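Keep the Odd Pieces

I want to make a case for the box of parts. Most homes with a basement or a hall closet have one, and most people who write about tidying want it gone. I think they are wrong, or at least wrong about enough of it to be worth an argument.

My own box came with the house in Codavdale. The previous owner left it on a shelf over the water heater, and when I moved in I nearly put it out on the curb. It held shelf pins, two drawer runners, a cabinet hinge with one screw still in it, a bag of furniture feet and a good many plastic pieces I could not name. I kept it out of laziness. Over the next winter I used the shelf pins, the hinge and four of the feet.

The usual advice is that if you can't say what a thing is, you don't need it. I followed that rule in my first apartment and it cost me. I threw away a bent plastic bracket that had been in the kitchen drawer for a year. In January the bottom rack of the dishwasher started coming off its track, and the drawing in the manual showed the bracket. A new one was 30 dollars with shipping. Not knowing what a thing is tells you about yourself. It doesn't tell you much about the thing.

The people who clear houses know this. Gunnel Fagerlund has been emptying and sorting homes in Jerside for a long time, and she told me she does the unnamed parts last, on a clean table, when the rest of the house has been seen. By then half of them have explained themselves. A clip turns out to match the blinds in the back bedroom. A knob goes with the radio in the garage. If she did them first, she said, they would all go in the bag.

I have copied her method on a smaller scale. Once a year I tip the box out on the table and go through it piece by piece. Anything I can match to something in the house goes into an envelope with the name of that thing on it. Anything broken goes out. What's left goes back in the box. The last time I did it I had 104 pieces left, down from 280 when I first counted. That is a real reduction, and I got there without guessing.

I should be fair to the other side. A parts box can become a way of never deciding. My uncle had a garage with coffee cans along three walls, and when he needed a washer he drove to the hardware store because it was faster than looking. Keeping things you can't find is the same as not having them, with the extra cost of the space. So I set a limit. One box, with a lid that closes. When the lid stops closing, it's time for the table again, whatever month it is.

I would also leave out whole categories. Cables are one. Paint is another, and so are the little wrenches that come with flat-pack furniture, of which one of each size is plenty. My argument is for shaped parts, the ones that were made to fit one place and nothing else. A screw can be bought anywhere. A molded piece with a notch in it often can't be bought at all once the company has moved on to a new model.

Shape is the best clue you have with these. Color helps a little, and a number stamped on the back helps a lot when there is one, but the shape is what was designed. A ledge usually sat on something. A round section usually held something round or turned inside it. A flat face with a sharp crease at each side was probably up against a wall or another panel. Turn the piece over a few times before you give up on it.
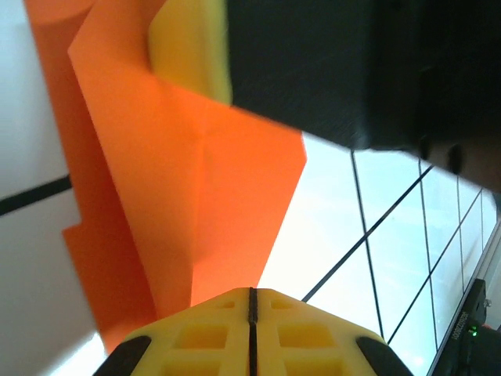

Cyrill Auer read a draft of this and disagreed with nearly all of it. He wrote that a box of parts is a box of chores, that he got rid of his six years ago, and that since then he has needed exactly two things from it. Both were replaced for less than a dinner out. He would rather pay that now and then than look at the box every day.

I take the point about the dinner. For him the sums come out differently, and he lives in a newer building where things break less. But my house is old and most of what's in it is older than the warranty cards in the drawer. The cabinet in the bathroom has doors that need a catch I have never seen in a store. I have three of those catches in an envelope, and the doors get slammed a lot.

So my advice is modest. Keep one box, sort it on a table once a year, and write on the envelopes in pencil so you can use them again.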